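Print this item | E-mail to a friend

Stable Notes
08/03/2018

Changes to rug washing and repairs at Samik

The rug laundry at Samik Saddlery is moving to the back building at the end of this month. Drop-off stays at the front counter. Please put every rug in a bag with your name, phone number and the horse's name on the outside. Rugs that come in without a tag go to the bottom of the list until we find out who they belong to.

Brush off loose hair and dried mud before you bring anything in. A stiff dandy brush or a rubber curry works fine on the outer shell, and a vacuum with a hose does a good job on the lining. Take off tail cords and leg straps if they unclip. We had a bucket of loose straps left over in February and most of them are still here, so come and look through it if you are missing one.

Turnout rugs are washed cool with a cleaner made for waterproof fabric. Household detergent leaves a film that lets water through at the seams, and fabric softener is worse. If you wash at home, rinse twice and hang the rug over a rail with the lining facing out until it is dry all the way through. Do not put a turnout in the dryer. Stable rugs and coolers can be machine washed if the label says so. Wool coolers are done by hand and take an extra week.

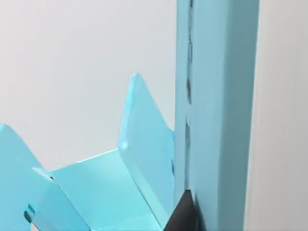 Reproofing is a separate job from washing and you need to ask for it on the ticket. We spray the whole outer, with a second pass along the spine and over the withers where the rug gets the most wear. Seams get looked at first. If the stitching has opened into a broken line of short dark gaps, like the one down the light blue post, spray will not close it and the seam has to be taped or restitched. Wulan Wuisan does the stitching on Tuesdays and Fridays and will call you before starting anything over the basic repair charge.

The Dridach turnouts are back in stock in the light and medium weights. The heavyweight is on order. The Taipe fly sheet is now sold without a neck cover, and the cover can be bought on its own. We still have the Avau cotton sheet in the smaller sizes only.

A word on fit, as several rugs came in this winter with torn chest linings. Measure from the center of the chest, along the side, to the point of the buttock. If you land between sizes, try both on over a clean cotton sheet and bring back the one you don't want. You should be able to slide a flat hand under the neck edge with the front buckles done up. Check again in the spring when the horse has dropped its coat.

Finished rugs are held for 2 weeks. After that they go up to the loft, and you will need to give us a day's notice to get them down.

Print this item | E-mail to a friend

Contact Samik Saddlery | Copyright 2018 Samik Saddlery | Back to top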